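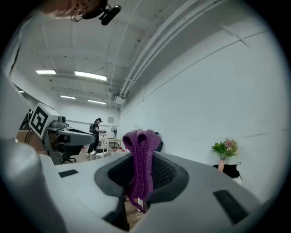

Wool scarf became stiff after washing, can it be saved?

Posted in Home and Laundry — 188 views

Sabina Zeman
Hello to all. On Sunday I washed a hand-knitted scarf in the machine, on the wool programme with cold water, and I used the liquid Hilent for delicate things. The label on the yarn (it was Ovwood, pure wool) says that hand wash is better, but I have done it this way before with no trouble. Now the scarf is shorter than it was, and it feels stiff, like a piece of felt. The spin was set to 1,000, I forgot to change it. My aunt knitted it and I would not like to tell her. Is there any method to make it soft again, or at least longer?

Michalík
I am sorry for your scarf. The spin was too strong, I think. For wool I never go over 400 and often I choose no spin.
Real felting cannot be taken back, but if the stitches are still visible you can win some length. Fill a basin with lukewarm water and add two spoons of cheap hair conditioner. Leave the scarf in it for 30 minutes and do not rub. Press the water out with your hands, then roll the scarf in a dry towel. After this lay it flat and pull it gently, a little on each side, and fix it with pins that do not rust. It must dry completely before you take the pins away — with thick wool this can be two days. I had to repeat it 3 times with a pullover and it came back almost to the old size. The sleeves stayed a bit short.

Jirnodico
just buy new one, wool is always like this

Sabina Zeman
Thank you, Michalík. I tried the conditioner yesterday evening and the scarf is now on the pins. Before it was 108 cm long, I will measure it again when it is dry. The stitches can be seen in the middle, but at one end they are quite closed.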